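Notebook, January, afternoon session
Tardale task set, headset pick, wrist view only

Finally got the wrist-only policy to a point where I want to write things down before I forget them! Overhead camera unplugged completely. Same Bineo checkpoint as the morning, fine-tuned on 104 demos, with the crop jitter turned up and the depth channel dropped.

60 trials planned, got through all of them before dinner. Last week's version failed 13 times out of 60 on the same layout. Today it failed 6. I reran the scoring script twice to be sure I was reading the right folder (I was).

What I like most is how it handles the last few centimeters. The old policy would pick a direction early and commit, and if a cable crossed the headband it would go for the cable. Now it slows down, shifts sideways a little and looks again. You can see the hesitation in the joint velocities, a nice flat spot just before the close.

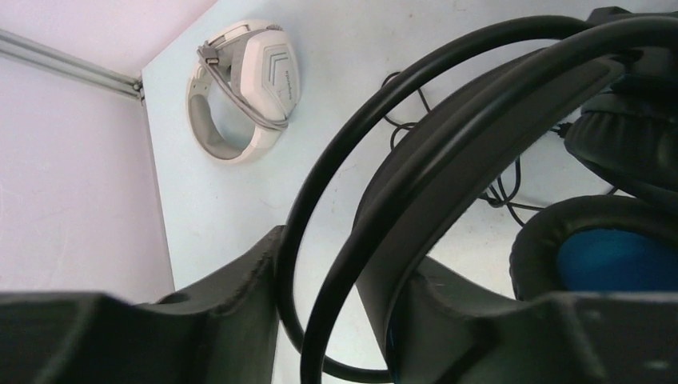 At this range the black headband and its looped cable are both dark and curved, and the fingers are dark too, so the pale wall showing through the loop is most of the contrast the network has to work with. I think the crop jitter is what taught it to use that. Jaker disagrees and would put the gain down to dropping depth, which was always garbage on thin cables, and wants the two changes run separately before anybody writes "jitter" in a summary.

Fair. I changed both at once and I know better. Splitting them tomorrow: jitter on with depth on, jitter off with depth off, same seeds, same start poses.

Failures, from the log: mostly cable pinched along with the band, a couple where it timed out hovering. No drops after a clean grasp.

Other stuff
- Marinho controller still spikes on the first command after homing. Send a null move first.
- Finger offset in the config was stale, fixed and committed.
- Try a white target next with the same weights, no new demos. Really curious about this one.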